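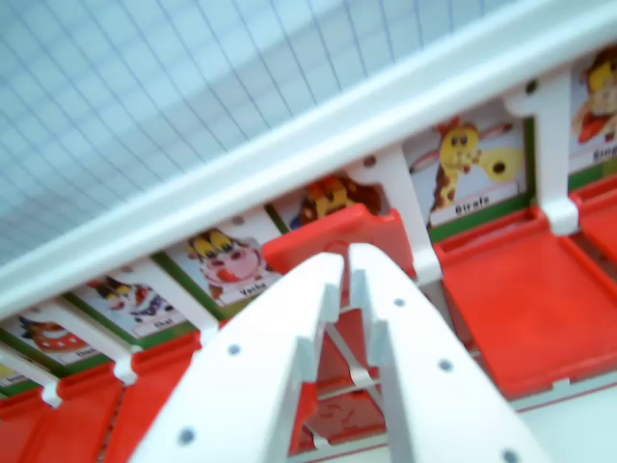
Montes wrote on 2nd October:

> We've now run the full export from Flotel and loaded it into the test copy of Proken. All 1,382 records went in without an error message. When we scan the labels on the shelves, though, a good part of the stock isn't found. Typing the number by hand gives the same result. Searching by title works every time, and the record that comes up looks right to us.
>
> We opened the export in a spreadsheet first to take out the withdrawn stock column, then saved it again as CSV. Could that be the cause? The file still looks fine in a text editor.
>
> Second question. Flotel kept loose parts as a text note on the toy. Proken wants a parts list with one line for each part. Do we have to retype everything before we go live, or can the notes be carried over as they are? We'd like the branch to be lending from the new system before half term.
>
> Third, is it safe to reuse numbers from withdrawn toys? Flotel let us do it and we did it a lot.

Taking the points in order.

**1. Labels not found**

Yes, the spreadsheet is the cause. Toy numbers in Flotel are 8 digits long and padded with zeros on the left. A spreadsheet reads the column as a number and drops the zeros when it saves. The text editor shows the file as it was saved, so unless you compare it with the original export you won't see anything wrong.

Proken stores the toy number as text, up to 16 characters, and compares it character by character. It doesn't pad and it doesn't trim. A label reading 00004127 won't match a record reading 4127. You'll find that the stock that does scan has numbers with no leading zero, probably the block brought in from Ultulura when the two collections were merged.

Don't try to repair this in the test copy. Empty it and load again:

- Take a fresh export from Flotel.
- Don't open it in a spreadsheet by double-clicking. Use the import dialogue and set the toy number column to Text.
- Delete the withdrawn column if you wish, or leave it. Proken ignores any column that isn't mapped.
- Save as CSV, UTF-8, comma separated.
- Open the saved file in the text editor and check that the first few numbers still begin with zeros.

The same fault affects the member file. Telephone numbers will have lost their first zero, and any member number that starts with one will fail at the desk in the same way. Check that before you load loans, as a loan row needs both numbers to match. Proken skips rows that don't match and writes them to the import log, but it still reports the import as complete.

There is a further trap with dates. If the spreadsheet is set to US dates, purchase dates in the first part of a month are swapped and the rest are left as text. Ultulura had this and only found it when the replacement report came out with toys bought in the future. Set the date columns to Text as well and let Proken do the conversion. The format is chosen on the second screen of the import.

**2. Parts**

You don't need to retype before going live. Map the Flotel note to the field called "Contents (free text)". It prints on the loan slip and appears on the returns screen, so the desk can check a toy in the way it does now. What you lose until the parts list is filled in is the missing parts report and the option to hold a toy back automatically when a part is marked as lost.

My advice is to convert notes as toys come back from loan. The toy is on the desk and the box is open, so the note can be checked against what's there. Old notes are often wrong. Parts get swapped between two copies of the same toy, or a replacement is bought in a different colour and the note is never changed.

Conventions we settled on at Ultulura, for what they're worth:

- One line for each kind of part, with the quantity in the quantity field and never in the description.
- Noun first: "peg, wooden, red", "card, picture", "rail, long". The list sorts alphabetically and this keeps like parts together.
- Fixed parts aren't listed. If it needs a screwdriver to remove, it's part of the toy.
- Instructions are a part. So is the box, if the toy can't be lent without it.
- Batteries aren't a part. Use the maintenance field.

If you want to split the notes by script, it can be done where they've been typed consistently with commas or semicolons. I tried it on our own notes and gave up. Too many had commas inside the description, and correcting the output took longer than typing the lists from scratch. Your notes may be cleaner.

**3. Reusing numbers**

Don't. In Flotel the loan history was attached to the row, so deleting the toy deleted its history and the number was free. In Proken the history is attached to the number and is kept after withdrawal. Give an old number to a new toy and the new toy inherits every loan, repair and parts note of the old one. The repair count then triggers the inspection warning, and there's no clean way to separate the two afterwards.

For numbers that have already been reused there are 3 cases:

a. The old toy was deleted in Flotel and only the new one is in the export. Nothing to do.

b. Both are in the export, one flagged as withdrawn. Remove the withdrawn row before loading. This may be why you wanted that column, in which case filter on it first and delete it afterwards.

c. Both are in the export and neither is flagged. Proken will keep whichever row comes last in the file. Sort on toy number and look for duplicates before you load. One of each pair will need a new label.

Case c also explains how a load can finish without an error and still leave you short. Compare the record total on the Proken status page with the number of rows in the file, leaving out the header. If the total is lower, you have duplicates.

Start new stock from a number well above your highest existing one. Set it under Settings, Numbering, Next number. The padding width is on the same page and is blank by default, so fill it in before you print any labels or the new ones won't match the style of the old.

Please post the header row of the fresh export to the list once you have it. Flotel changed some column names between versions, and the mapping file in the list archive is for the older set.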